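Jumholm bottle pickup — README

Hi, and thanks for grabbing Jumholm! I recorded these demos by teleoperation, two arms on one rail, and the job is always the same: plastic bottles off the floor, into the bin. There are 271 episodes, 211 for training.

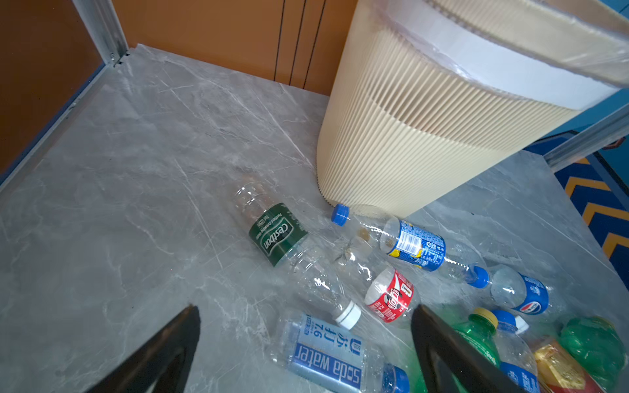

Wrist view, bottles beside the bin

Labels vary a lot (Cestbon, Pepsi, a soda water), and so do the colours. 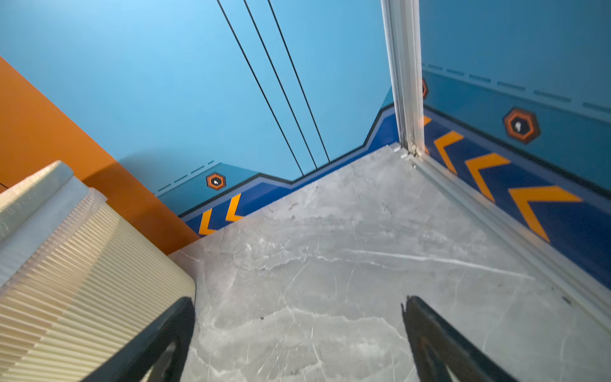
Unai Zabala

I kept the bits where I'm just steering over bare floor — trim them if you like.
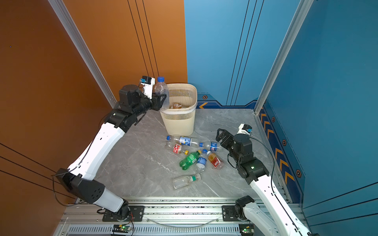 Fixed view, left gripper holding a bottle

Each episode has 3 video streams plus joint positions. Loader's in the Zasta folder.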